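Can a Robot Learn in a Pretend Kitchen?

Grown-ups who build robots love to say their machines "learned" something. When you hear that, ask two questions. Where did it learn? And who checked?

The Skunberg project let its robot practice inside a computer. The kitchen, the food and even the robot are drawings the computer makes, over and over. This is called a simulation.

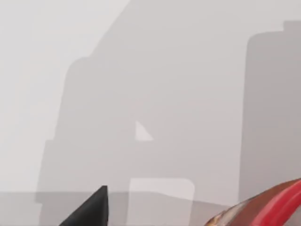
Practice in a simulation is cheap. If a robot drops a bottle, you press a key and try again. But a computer kitchen can be too easy, so the team has to put in the annoying parts of real life. Shadows are one of them. A big gray shadow can cover most of what the robot sees, with only the black tip of a finger and a bit of something red poking in. Can it still tell what is a thing and what is just dark? Skunberg says yes. I'd like more proof.

The robot had 3,536 practice tries. That sounds like a lot, but they all happened in pretend kitchens. 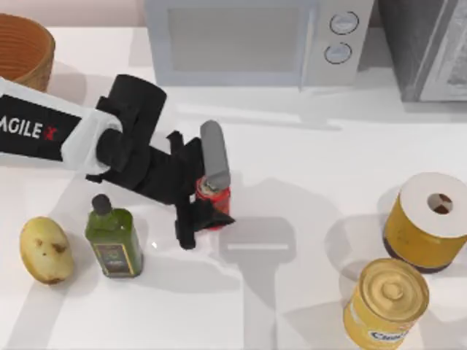 By Juwita Lumenta
Kids' Science Page | February 17, 2024

Gripping a small red can on a clean white table is a good start. Is your kitchen table that tidy? Mine has crumbs.

So the team ran a fairer test, with 22 tries in a real kitchen. The robot got the can in four of them. Bayu Simanjuntak, who works on the project, called that "promising." I call it four.
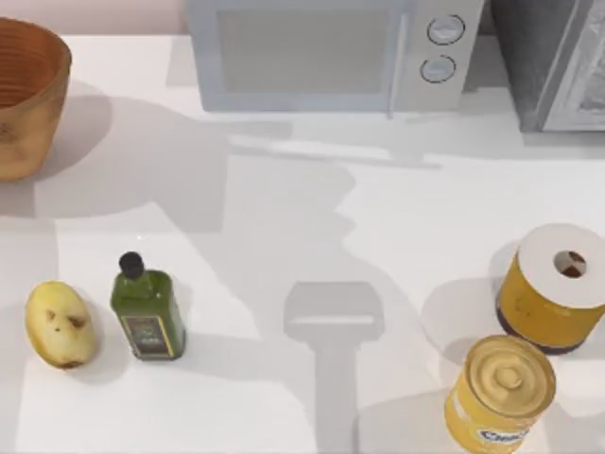 A potato, a green bottle and plenty of shadow on the pretend counter.

They plan to test again in June, with messier tables. I'll be asking for the score.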